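Planner picks furniture as free space when the head camera is rolled

Asked by Thilini Seneviratne, July

I'm running the Driltutow planner against a simulated two-arm robot in a house scene. With the head level, costmaps are fine. With the head rolled, the floor mask leaks into the large gray panels and the base path goes straight through them.

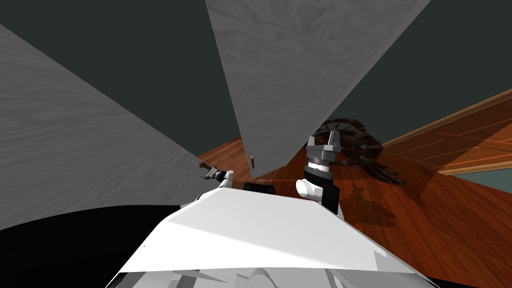 Belteo Simulation Tools Group

The segmenter was trained on 1,000 level frames. I added 357 with roll and the leak is smaller but still there. Depth is clean. Extrinsics come from the joint states at 29 Hz.
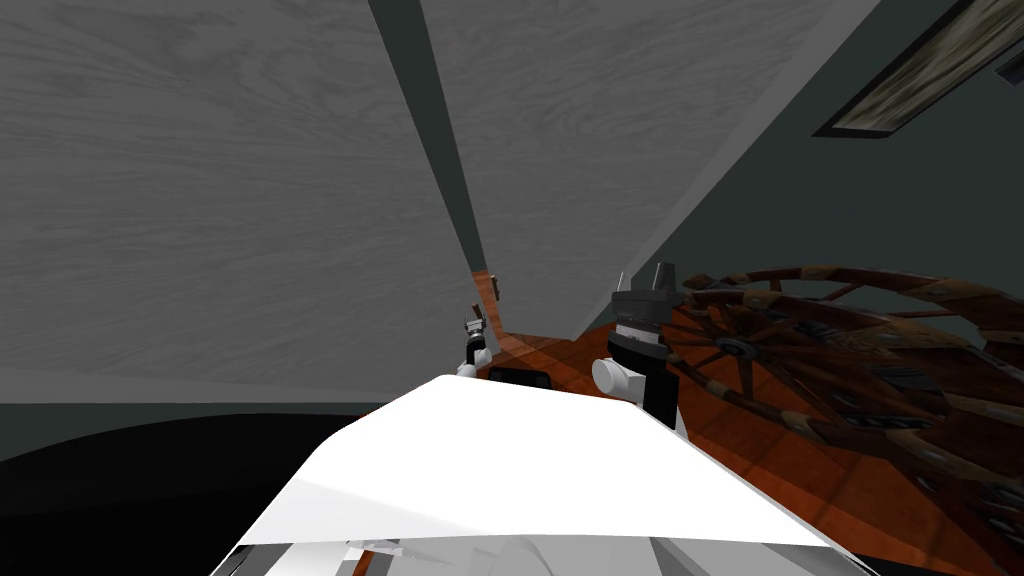
I've also tried raising the obstacle inflation, which only closes off the real gaps. Is this a mask problem or a transform problem?

2 answers

Leopold Moser
Transform, most likely. Check whether the plane fit assumes gravity along camera Y. In Gruber it does by default, and you have to pass the head link rotation yourself.

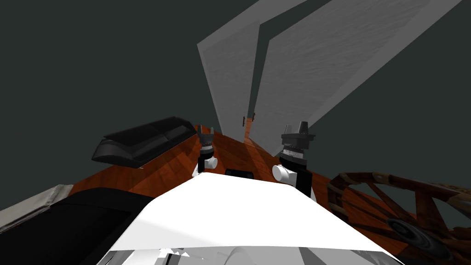
Plane fitting should run in the base frame, with a normal threshold, before any mask is applied. Log the inlier count per frame. A view with the doors partly open and a sofa on the floor is a good regression case, and the narrow gap should survive at your default inflation. Cap RANSAC at 500 iterations.
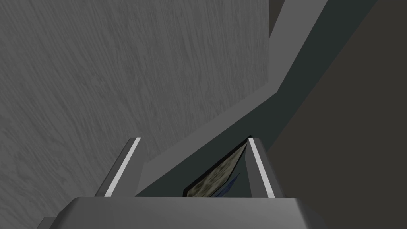
Gripper view, looking along the fingers.

Don't feed this camera to the floor fit. Exclude it in the sensor list.

guest
same thing on Biltusmont, restarted the node and it went away

Related questions
Costmap not clearing after head motion
Self-filter removes part of the floor
Joint state timestamps lag behind depth

Contact | Copyright Belteo | Back to top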